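Jornada de puertas abiertas en Urnodon

25/07/2022

El sábado fui a la jornada de puertas abiertas de Urnodon, en el polígono que hay detrás de la estación. Me había apuntado por correo en febrero, cuando anunciaron las plazas, y casi se me olvida. Hacían turnos de 30 personas y a mí me tocó el segundo de la mañana.

La entrada era gratuita. En recepción te daban una pegatina con el nombre y un folleto de ocho páginas que no he terminado de leer. El aparcamiento estaba lleno, así que dejé el coche junto a la nave de Horgan y volví andando.

La visita empezó en el taller. Tienen allí dos brazos de la serie Bilora, uno en marcha y otro desmontado sobre un banco. El que funcionaba pasaba piezas de una bandeja a otra, despacio, con una valla baja delante. Estuvimos poco rato. Un señor preguntó por el precio y le dijeron que dependía de la configuración, sin más.

Después subimos a la sala de simulación, que para mí fue lo mejor de la mañana. La llevaba Ita Flanagan, una ingeniera que habla un español muy correcto y bastante rápido. Explicó que antes de mover un brazo real hacen practicar al programa en habitaciones generadas por ordenador. El entorno que usan lo han montado ellos y se llama Fiver. Cada habitación sale con paredes, suelos y objetos distintos, y los materiales se reparten al azar: te puede tocar piedra en una pared y azulejo al lado, sin ninguna lógica de decorador. Se busca que el programa no se acostumbre a un solo color o a un solo suelo.

Llevan 2,406 habitaciones guardadas, según el cartel de la puerta (con coma, a la inglesa). Para la demostración cargaron 7. En cada una dejaban correr el programa un par de minutos y luego paraban para que preguntáramos. La proyección era grande y se veía bien incluso desde la última fila, donde acabé yo.

Una de las vistas era la que tiene la pinza por delante, con los dos dedos abiertos, una varilla naranja entre ellos y una tabla larga y clara cruzada en diagonal. Al fondo, la pared de piedra.

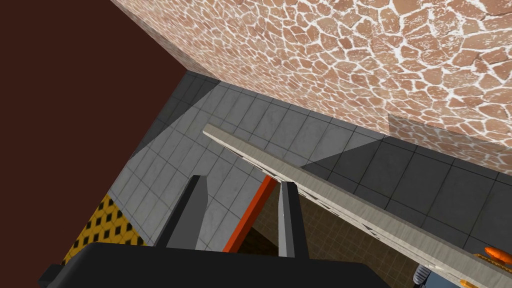 ¿Sirve lo aprendido en el simulador para un brazo de verdad? Según Ita, en parte: ahorra muchas horas de taller, pero el rozamiento y el peso de las piezas hay que volver a ajustarlos con la máquina delante.

También le pregunté si las habitaciones las dibuja alguien a mano. Me dijo que los objetos sí, uno a uno, y que la colocación la decide el propio Fiver.

A la salida había café y unas galletas. Salí a la una menos diez. Para quien quiera ir, repiten en otoño y la inscripción se hace por correo, igual que esta vez. Conviene llevar algo de abrigo, porque en la sala de simulación tienen el aire acondicionado muy fuerte.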